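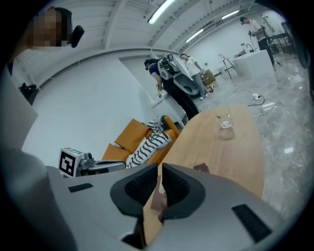 08/07/2022

Feet are killing me but I want to get this down before I forget half of it. Today was the open day at Van Leeuwen, out past the Brundville exit, 41 miles each way, and I nearly turned around at the construction. So glad I didn't!

I'd signed up back in January, when it was just a line in a newsletter, and I think I was picturing a factory. Big yellow arms behind a fence, that kind of thing. What they have is a long white room fixed up like somebody's apartment. There's an orange sofa with cushions and a stripy throw, a light wooden table, a kitchen island with a black faucet, and a shiny gray marble-look floor that I would never dare own (the dog hair!). And then people going around in headgear, one of them with a great bulky pack on their back like they were off to the moon.

The idea is that the people do the chores first and the robot learns from it later. You hold these gray grippers, one for each hand, with two black fingertips that close on things, and you do everything with those in place of your own fingers. The grippers keep a record of what they see and how they move. One of them had a white cube stuck on it with a black-and-white square pattern, a bit like those codes you scan for a menu. I asked if it was a menu. Polite laughter.

They let us try, in small groups. I went for the drinking glass on the table because it looked easy. It was not easy. The tips have ribbed pads on the inside and they grip fine, but I kept coming in too high, and then I squeezed too soon and had to start over. Your wrist wants to do all the work and it can't. The woman after me got hers on the first try and set it down without a sound – I was so jealous. Then I had a go at straightening the throw on the sofa and made it a lot worse.

Their program is called Vaser and they've been collecting these chores for a while now. They want 200 good runs of each one before they'll train on it, which sounded like a lot until someone said the dish one needed 600. Imagine putting away the same dishes 600 times! Whoever does that deserves a raise. A runner-up prize at least.

After that came a talk, 47 minutes on a hard chair, and I drifted a little in the middle when it got to graphs. The question part was better. A man in front wanted to know when he could buy one for his mother and they wouldn't give him a year, which I respected. I asked if it could fold a fitted sheet. Not yet. Well, me neither.

Lunch was from Bakwood, the sandwich place across the lot. Good bread, stingy with the turkey. I took two cookies and wrapped one for the drive.

Kept catching myself tonight watching my own hands. Emptied the dishwasher very slowly, thumb and one finger only, and got as far as the mugs – then gave up. Must email them for the sign-up form, they're taking people for half-day sessions and I think I'd like that. Also call about the car, the noise is back.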